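Repair or replace, again

3rd October

The washing machine stopped mid-cycle in April and I only got it sorted last month. In between I did a lot of washing at my brother-in-law Liviu's place, which he was good about, and a fair bit at the laundromat next to the servo, which takes coins and nothing else.

The machine is a Fasdale, bought when we moved in. The first quote was for a new control board, and with labour it came to $1,262. A new machine of the same size was less than that. The bloke who quoted said most people just put the old one out for council pick-up, and he'd take it away for free if I bought through him.

I didn't want to do that. The drum was fine and so were the bearings. I rang four other places and two of them didn't call back.

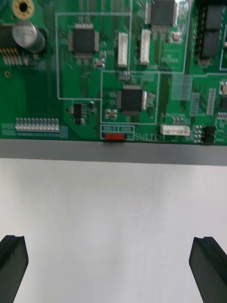

Finding someone who still fixes things

Nelu Lungu at work gave me the number of a retired fitter named Aurel Pană, who works out of his garage on the other side of the river. He doesn't advertise. He asked me what the machine was doing, told me to pull the plug and leave it overnight, and when that made no difference he came over with a torch and a multimeter.

The board was all right. The fault was in the wiring behind the drum, where a plug had worked itself out of shape. He charged me $128 including the part, and wouldn't take anything for petrol.

I've since had him look at the dryer and an old Alva radio that belonged to Mum. The radio is beyond him, he says, but he's written down the name of someone in Urkholm who might have a go.
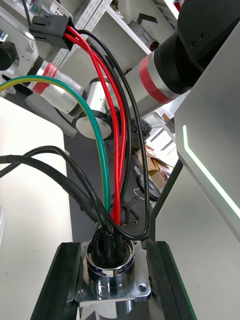

Red, black and earth wires at a round metal connector.

I've kept the first quote in the kitchen drawer with the manual. If the Fasdale goes again I'll ring Aurel before anyone else. He's away over Christmas, so I'm hoping it holds out until the new year.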